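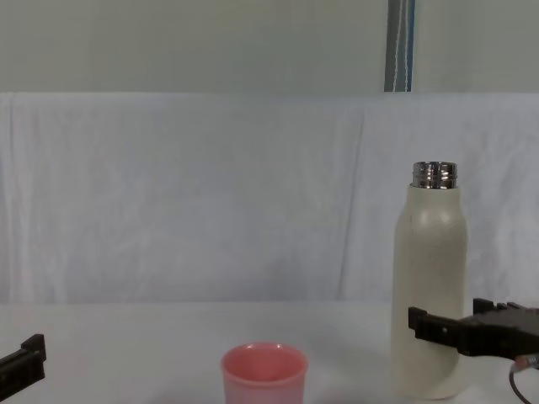 How often do you need to re-zero a pair of grippers? Once a month does it for mine, plus any time I've had a finger off or knocked an arm against something it shouldn't have met.

I got asked that twice after my last post about the Wustard pair, so I thought I'd write up the whole monthly routine while it's fresh. It took me most of Saturday morning (with a very long tea break in the middle) and I learned a couple of things the hard way, as usual!

First job is always the counter. The controller logs every open and close, and the right hand had got to 3905 while the left was only on 2427. The right one does all the bottle work, so it wears faster, and I really ought to swap the jobs over now and then. I keep meaning to. I meant to last August as well.

Then fingers. I power the arms down, take the fingers off one hand at a time and wipe the slides with a dry cloth. No oil! I oiled them once and spent a week cleaning grey paste out of every corner. The screws go back in with a tiny dab of threadlock and I do them up in two goes, a bit on each and then round again, or the finger sits slightly skewed and you only find out when the cup starts leaning.

Cables next. I run my thumb along the whole length feeling for flat spots and give each connector a gentle wiggle. The one on the right was a touch loose, so that got pushed home and the cable was given a bit more slack. If it's too tight at full twist it tugs on the plug, and then you get dropouts that look exactly like a software fault. I lost an entire evening to that in the spring, reinstalling things that were perfectly fine.

After that it's zeroing: close the fingers fully, set zero, open them fully, check the reading says 100. The left said 100 straight off. The right needed three tries and some muttering.

Last of all I bring out the pink cup and the cream bottle, which have been my test pieces since the Lusby bench days. The cup tells me if the squeeze is too hard and the bottle tells me if it's too soft. I do 13 lifts with each and write down anything odd. I leave the lid off the bottle, as it rattles and sends me hunting for noises that aren't there.

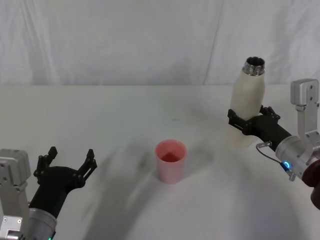

Bits I still need to sort

The finger pads want replacing before long. I've got a set of Górecki ones in the drawer, which are softer than the originals and a bit fiddly to seat, and I'd like to try them on the left hand first. I'm also tempted by an Umuva bracket for tidying the cables, but it costs more than I want to admit to spending on a bracket, so cable ties for now.

If anyone has found a way of holding both fingers square while doing up the screws, please tell me, I've only got the two hands!

Last updated: 27th June

Contact | Copyright, all rights reserved | Back to top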